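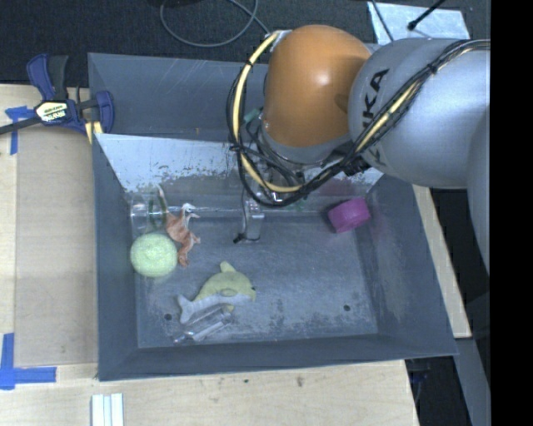
Toy dinosaur and clear plastic container in a gray bin at Cidley.

News > Community > Toy Drive

2 min read

Cidley toy drive opens with 3,000 items to sort

November 22, 2021

The Cidley toy drive is open, and what a start! Families have already dropped off some 3,000 toys, games and storage tubs at the Stillulell hall, and sorting is well under way.

Everything goes into bins first, all kinds together, and is then split by age group. Dinosaurs are a clear favorite this year, with plush animals close behind.

"I love opening a new bin, you never know what you'll find in it," said Neusa Amaral, who runs the drive with Theda Böttcher. "We've had so many dinosaurs (keep them coming!)."

Packages will go to 371 households across Cidley. Clean toys in good shape are welcome at the hall through the end of November. Please tape small parts together in a bag.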